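Council will start its kerbside food scraps collection in Castwood this July, with Lestton to follow once the first streets have settled in. The trial covers 900 households and will run for 10 months.

Each household will get a small lidded caddy for the kitchen and a green bin for the kerb. Green bins will be emptied every week. Red bins move to fortnightly pick-up, which drew most of the complaints at last month's meeting.

Siebe Groen, who manages the waste program, told the meeting that families with children in nappies could apply for a larger red bin at no cost. "We've kept the form to one page," he said. 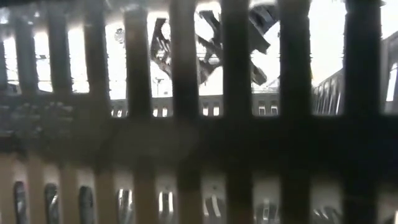 *Dark upright bars, seen close up.*

Jarmila Procházka of Wainwright Street asked about smell in hot weather. Mr Groen suggested freezing meat scraps and prawn shells until bin night. Cr Golshifteh Ahmadpour said she would like the fortnightly pick-up looked at again before summer.

The scraps will go to the composting yard at Drimard. Residents who take part can collect 2 free bags of compost at the end of the trial.

A small basket on a bench or table will also do for items that can't go in the green bin, such as batteries and bottle tops. These can be dropped at the library.

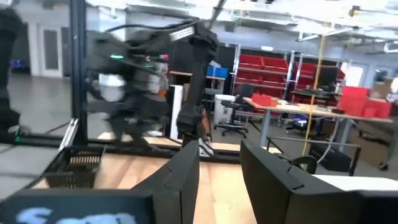 ## What goes in

- Fruit, vegetables, meat and bones
- Bread, rice and pasta
- Coffee grounds and loose tea
- Paper towel

Plastic bags and pet litter stay in the red bin. Put bins out by 6 am.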